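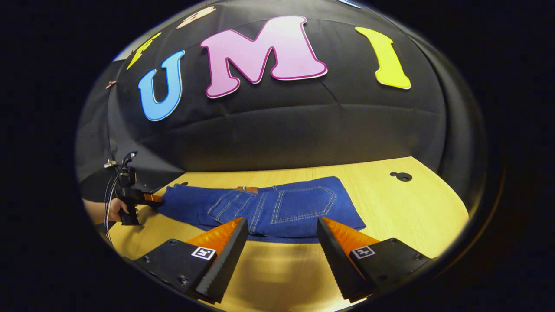
Andby jeans, medium indigo
Reviewed by Wanpen Petchrat

I don't trust any pair of jeans sold as "break-in free," and at $132 I trusted these even less. Two months in, they're fine. The orange-yellow topstitching is the best part - double rows around the back pockets, and no loose threads on mine so far. The little leather patch at the waistband does nothing for me.

Andby says the color holds. Mine left a blue smudge on a cream chair on day one, so wash them alone first. The waist also gave more than I'd like, and I now need a belt by Monday afternoon. They fold flat and stack well, if that matters to you.

Decent jeans. I'd wait for a sale.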